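Broltlow RC-2 Conference Call Recorder

Two-channel recorder for press calls, podcast interviews and cast exit interviews
Item no. 685

Overview

The RC-2 records a telephone or internet conference call on two separate tracks: your microphone on one, everyone else on the other. It is made for writers and podcasters who cover television by phone, where a network puts one guest on the line with a queue of reporters and the call ends when the publicist says it does.

Most call recorders mix both sides to a single file. If you type while the guest is talking, the typing stays in the recording. With the RC-2 you mute or delete the local track afterward and the guest's answer is left alone.

Recording

Files are saved as 24-bit WAV or as MP3 at a fixed bit rate. A 40-hour internal memory is standard, measured in MP3 mode. WAV mode uses more space and the remaining time is shown on the display before you start. Recording begins with one press of the red key and stops with a two-second hold, so a bumped key does not end a session.

The MARK key drops a numbered marker into both tracks. Markers export as a plain text list with times, which can be opened next to a transcript. Press MARK when the moderator calls a new outlet and the finished call will already be divided by questioner.
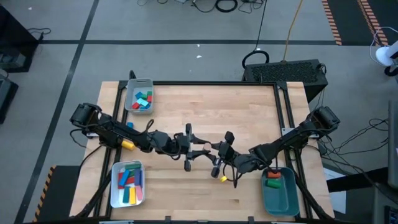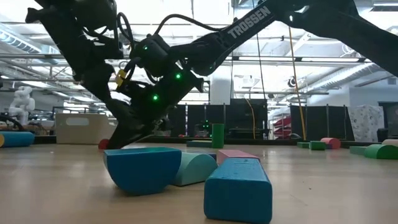
Connections

Line in is a standard 3.5 mm jack. The handset port accepts the supplied coiled cord and passes the call through to your desk phone. For calls taken on a computer, the RC-2 appears as a sound device over USB-C and needs no driver. Cell phones connect by Bluetooth or with the Zuten adapter cable (sold separately). Bluetooth adds a short delay to the remote track — the ALIGN setting in the menu removes it on export.

The headphone output has its own level control and does not affect the recording.

Levels

Remote level is set automatically by default. Conference bridges vary a good deal, and a guest on speakerphone may come through well below the moderator. Automatic mode raises quiet passages slowly. Manual mode is recommended for panels and reunion calls with several people on the line, where automatic gain tends to bring up room noise between speakers.

Transcription

The unit does not transcribe. Exported files can be loaded into Flillico or any other transcription program that reads WAV or MP3. Speaker labels are more reliable when the two tracks are loaded separately.

In the box

RC-2 recorder
Coiled handset cord
USB-C cable
Carrying pouch
Printed quick guide

Firmware

The current version was posted June 5, 2025. It corrects a fault in the May release that reset marker numbering after a pause. Install it before your next session if you use markers. Settings are kept during the update.

Notes on use

Recording rules differ by state and by country. Press calls are normally announced as recorded, one-on-one interviews often are not, so ask for consent at the start and keep the answer on the file.

Product questions: Ferdinand Ammann, audio desk
Repairs and spare cords: Huenchumán Service, by mail only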